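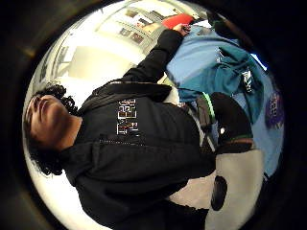
Ferkport Curl Board > Wash Day and Routines > Stopped washing so often and my curls came back??

javus_coils
Original poster

Okay I have to tell somebody because my roommate is sick of hearing it. I'm a tight 3C going into 4A at the back, medium length, low porosity, and for years I washed every other day because I thought the itch meant dirty. In October I cut it down to one proper wash every week and a half and a water rinse if I've been to the gym. That's it. That's the whole change. Same conditioner, same gel, same bonnet.

And it's springing! The crown used to be this sad flat patch that I'd fluff with a pick until it turned to cotton candy, and now it makes actual ringlets. The itch calmed down too, after a rough second week.

What I do now: soak it for a good long while under warm water, shampoo on the scalp only, then conditioner in sections and detangle with fingers first, wide comb second. Gel on soaking hair, scrunch, hands off. I'm dry by lunch if I start at 7 am.

Anybody else go this direction? How far apart did you end up?

Brestero
Senior member

Welcome to the good side! Soaking time is so underrated. I'm low porosity as well and if I rush that part the conditioner just sits on top like frosting.

I'm at once a week in summer, longer in winter. Tried to stretch it to three weeks one time and got flakes all over my black hoodies, so I learned my limit. Every wardrobe choice I make is bad for my scalp apparently, I own one color.

curlgoose
Member

Happy for you, but I want to put a flag in this before the whole board quits shampoo again. We did this a couple of years back and half the posts that spring were people with buildup wondering why their gel had stopped working. Some scalps need a wash every few days. Mine does. I get greasy and sore at the temples by day four and there's nothing virtuous about waiting it out.

What was your "rough second week"? Because if it was sore and not only itchy, I'd be careful.

javus_coils

Fair question! Itchy only, mostly behind the ears, no soreness, no flakes. I massaged it with my fingertips in the shower and by the next wash it had settled. If it had hurt I would've gone right back. And I'm not telling anybody to quit shampoo, I LOVE shampoo day now, I've got a playlist and everything.

Adom Gyamfi
Moderator

Moving this over from General, it fits better in here.

My two cents, as somebody who has cut and shaped curly hair for 15 years: both of you are describing things I see in the chair all the time. The person with dry lengths and a calm scalp usually does great with fewer washes. The person with an oily scalp and dry lengths wants to wash the scalp often and protect the ends while doing it. Put conditioner on the ends before you shampoo, let the suds run past, and you can wash every three days without turning into straw.

The flat crown, though. Javus, when was your last cut? A flat crown on that kind of density is very often about shape. The weight of the long layers drags it down.

javus_coils

Uhhh. A long time ago. My cousin did it in her kitchen and I have trust issues now.

Brestero

Kitchen cuts, a rite of passage. Mine gave me a shelf. An honest to goodness shelf at ear level.

ringlet_yao
Member

Signing in under my old username, this is Yaowalak Mahawong from the swap meet thread for those who remember the satin pillowcases!

I want to back up Adom on layers. I had mine cut dry, curl by curl, and lost maybe an inch overall, and the top lifted the same day. I'd been blaming my water, my gel, my pillow, the weather. I'd bought up to 40 products at that point if you count the minis, and my bathroom shelf gave out before I did.

Also on washing: does anybody here have hard water? I moved across town and my whole routine went sideways. The ringlets went kind of crunchy and wouldn't clump. A chelating wash once a month fixed it for me, and I was thrilled, I called my mom.

curlgoose

Yes to hard water. Ferkport east of the river is terrible for it. You can see it on the kettle. I'd do the chelating wash before changing anything else, and then see how often you need regular shampoo. People change four things at once and then credit whichever one they liked best.

Not aimed at you, Javus. Okay, a little aimed at you. October is also when the humidity drops around here. Are you sure it isn't the season?

javus_coils

Ha, okay, I hadn't thought about the humidity. But last fall was just as dry and I was a puffball all the way to the holidays, I have the family photos to prove it. So I'm sticking with my theory, and I'll report back when it gets muggy. If I'm a puffball again in July you can quote this post at me.

curlgoose

Bookmarked :)

gooseneck_lamp
New member

Lurker here, first post, hi! Question about the drying part. You said hands off until it's dry. How do you do that with a hood? I'm in hooded sweatshirts from the first cold morning on and the back of my hair gets matted where it rubs on the collar. Front looks great, back looks like I slept on a bus.

Brestero

Silk scarf inside the hood! Or sew a satin lining in, it's easier than it sounds. I did mine by hand with a thrifted blouse, an evening of sewing and a lot of bad TV. You pin the satin to the inside of the hood, fold the raw edge under, and go around with little stitches. Leave some slack so it doesn't pucker when you pull the hood up. Changed my winters.

ringlet_yao

Seconding the lining. Polyester satin is fine for this, it doesn't have to be silk. Wash it inside out with the drawstring knotted.

For the nape I also do two loose twists at night and only at the back. The front gets to do what it wants.

Adom Gyamfi
Moderator

And put a bit more conditioner at the nape than you think you need. It's the driest part on a lot of heads and it gets the leftovers. Start your conditioner at the back and work forward, so the nape gets a full handful.

gooseneck_lamp

You are all so nice, thank you! Going to try the lining this weekend. Is there a gel that doesn't flake on dark clothes? I've been through three.

curlgoose

Flaking is usually the gel and the leave-in fighting. Mix a dab of each in your palm. If it goes smooth you're good, if it balls up or turns grainy it'll flake. I've used Goossens flaxseed for ages and it plays well with most things, but it's soft hold, so your wash won't last a week.

Brestero

Disagree on soft hold! I get six days from flaxseed if I let the cast form all the way and don't scrunch it out until it's bone dry. Most people break it too early. I've got the patience of a saint for hair and for nothing else.

curlgoose

Your hair is also twice as thick as mine. I get two days and then I look like a dandelion.

javus_coils

Update for Adom: I booked a dry cut!! A place downtown with a curl person. I'm nervous but I took the advice about showing up with it washed, dry and without a ton of product so she can see the real pattern. Should I ask for anything specific?

Adom Gyamfi
Moderator

Great! Tell her the crown goes flat and show her with your hands where you'd like the height. Say how you wear it most days, and if you tie it back for work, mention that. Ask her to leave the front a little long on the first visit. You can always take more off next time. And don't call it a trim if you want shape, some people hear trim and only do the ends.

ringlet_yao

Come back with a full report please! And bring your playlist, mine let me pick the music.

javus_coils

Will do! Washing tonight, detangling with a movie on. 200 curls to finger coil at the front if I feel fancy, and I kind of feel fancy.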